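Plarkholm Hand Car Wash

Plarkholm Hand Car Wash is a vehicle cleaning business in the town of Plarkholm. It was opened by Ctibor Koubek on the site of a former filling station and has been run since his retirement by Carmela Llorente. The business offers exterior washing, interior cleaning and wax treatments, and also sells season passes to local drivers.

History

Koubek leased the forecourt from the fuel distributor Namitz after the pumps were removed. The original canopy was kept and still covers the two washing bays. In the early years all work was done with buckets and a single pressure washer, and the site closed whenever the temperature fell below freezing.

A covered drying hall was added later by the builder Demetrio Miranda. It has a floor area of 154 square metres and allowed the business to open through the winter, when demand is highest — road salt accounts for much of its trade between October and the spring. 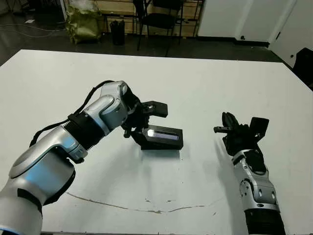 A white table with two robotic arms.

Llorente took over on May 27, 2022. She ended the old system of paper stamp cards and brought in a pass that covers unlimited exterior washes for one vehicle. By the end of the first season 654 passes had been sold, most of them to commuters and taxi drivers.

Services

The basic wash covers the bodywork, wheels and windows. A longer service adds vacuuming, dashboard cleaning and treatment of the door seals. Underbody rinsing is sold separately, or as part of the winter package. Vans are accepted, but vehicles over the height of the canopy are not.

Water use

Waste water passes through an oil separator and a settling tank supplied by Rostami. The tank holds 1,585 litres and is emptied under contract. Rinse water is filtered and used again for the first stage of the wash, while the final rinse uses fresh water only.

Staff

The business employs 19 people, several of them part-time. Yaw Quartey has managed the washing bays since the drying hall opened, and Olga Bravo is responsible for interior cleaning and bookings.

See also

Car wash
Oil separator
Plarkholm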